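# Vurnine hand-held grippers, review after one month

I bought the Vurnine pair in October to record household tasks for our robot training at Prindale. We had used the Draken set before, and I wanted something lighter for the hands. I am mostly satisfied, but there was one fault that cost us a lot of work, so I will write mainly about it.
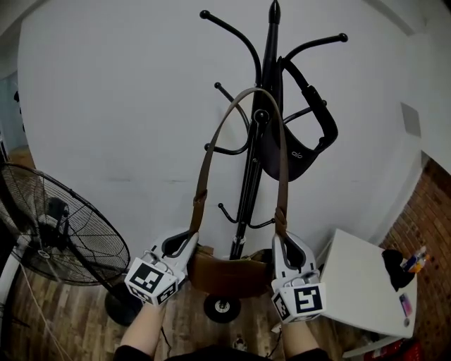

Our test list has 20 tasks, and most of them went well. Cups, towels and boxes gave no trouble. The problem came with bags. When both grippers hold the same strap, each hand pulls a little against the other, and the left gripper of my pair started to open by itself under this load. It was a small movement, maybe the width of a coin, and I did not feel it in the trigger. The software still reported "closed". We recorded 100 episodes of hanging a bag on a coat rack before a colleague noticed that the strap was sliding in the jaws. In 11 of them the bag fell down completely, and those we could at least find easily. The others I had to watch one by one.

The reason was a loose set screw behind the trigger. The manual mentions it in one sentence, in the chapter about storage. I tightened it and put a drop of thread lock on it, and after that the gripper held well. I wrote to the seller and received a new screw after 2 weeks, without any explanation.

There is also a safety point. When the screw is loose, the trigger can snap back quickly, and it pinched my finger one time. It was not serious, but I would not give the grippers to a new operator without checking this first.

**What I like**

- The finger pads grip thin leather well, also when the strap is twisted.
- The marker cubes stay in place. On the Draken set we had to glue them again often.
- My wrists are less tired after a long session.

**What I do not like**

- There is no warning when the jaw position and the trigger do not agree.
- The screw can only be reached when you remove the cover.
- The Pastor carrying case, sold separately, is too narrow for the cubes.

I give it three stars from five. With a check of the screw every morning I continue to use it, and I have returned only the case.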